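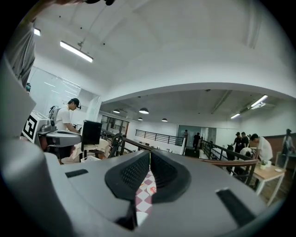 The check, with the white ceiling over it

Plemdale Household Help > Table linen

Checked tablecloth on a small square table: colour, slipping and washing

Asked by Dorin Olteanu

I look after the snack table where I work. It is a small square table on a wooden floor, near the stairs, and people walk past it all day. In July I bought a checked cloth for it from Gundance. The label says 119 x 119 cm and the table top is 70 x 70 cm. The label also says wash at 30 and gives no fibre content, or if it did I cut that part off.

I have three questions.

First, the colour. The listing called it "rose". To me it is a dusty pink and white check for most of the day, and then later on, with the lights on, the darker squares go closer to maroon. I want to buy napkins to go with it and I don't know which colour to match. The shop sells a pink and a dark red.

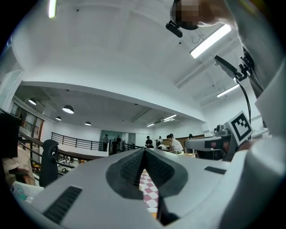 Cloth and ceiling light, same room

Second, it slips. The top is smooth and the cloth moves whenever someone brushes past. By four in the afternoon it is hanging lower on one side and the plates have gone with it. I tried folding the edges under, which made lumps at the corners. I would prefer not to use anything sticky as the table gets borrowed for other things.

Third, can I wash it warmer than 30? We get jam on it, and orange juice.
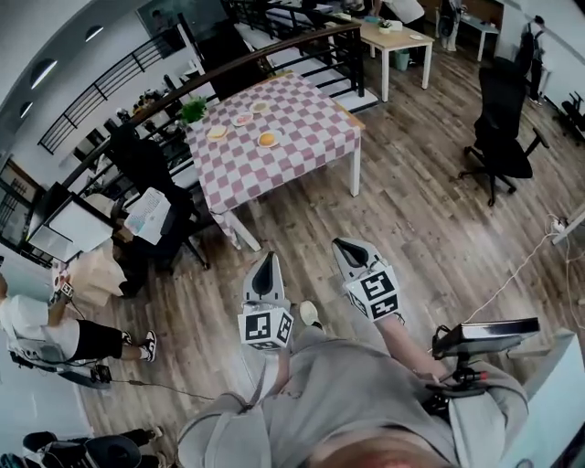
Size may be part of my problem as well. By my sums there should be 24.5 cm hanging down on each side, and I had read on another page that you want less than that where people are standing up. I don't want to cut it if the drop is fine. The way I normally set it is with small white plates well apart, the plant in the far left corner and one of the plates near the front right, where the orange thing is. If it would slide less with everything pulled into the middle I can do that, but then people have to lean across the bread to reach the rest.

Thanks for any advice. I have looked through the older threads but they are mostly about big dining tables.

2 answers

Answer from Ursu
Marked as helpful by Dorin Olteanu

I will take them in a different order.

Slipping: get a piece of the open rubbery mesh sold for putting under rugs or in drawers. Cut it a few centimetres smaller than the table top all round so that it doesn't show, lay it flat and put the cloth over it. It isn't sticky and it rolls up when the table is wanted elsewhere. Get the thin sort. The thick sort makes small plates rock. If the cloth still creeps, use tablecloth weights, the kind that clip to the hem – one near each corner. I would avoid the spring clips that go over the table edge if people are reaching in from all sides, as sleeves catch on them.

Size: 24.5 cm is a normal drop and I would leave it alone. If you find people are catching it with their knees or bags, turn up a deeper hem by hand with long stitches, and you can take it out again later. Don't cut until you have washed it at least once. Cotton can shrink and you may find the problem has gone.

Colour: take the cloth to the shop, or ask for a sample of both napkins and look at them on the table at the time of day you mostly use it. A plain white napkin will also go with it and you can replace those anywhere. I gave up matching reds years ago. Two reds that are nearly the same look worse than two that are clearly different.

Layout: leave the plates where they are. Four small plates don't weigh enough to hold a cloth down wherever you put them. The plant might help a little at its own corner if it is in a proper clay pot.

Answer from ernlow_linens

Washing. Stick to 30 for the first few washes, on its own or with other reds, because a cheap check can bleed into its own white squares and you can't get that back. To test it, wet a corner on the underside and press it with a white cloth. If colour comes off, stay at 30 for good.

Jam: scrape it off, rinse from the back with cold water, then rub in washing-up liquid and leave it half an hour before it goes in the machine. Juice: cold water straight away. Don't iron over either one until the mark has gone, the heat sets it.

Dry it flat or over two lines so it doesn't get a crease down the middle.

Comment from Dorin Olteanu

Thank you both. I have ordered the thin mesh and will try it without the weights first. I did the wet corner test and there was a very faint pink on the cloth, so I will stay at 30. White napkins it is.

Comment from Ursu

Faint pink on a first test is quite usual. Try it again after a couple of washes.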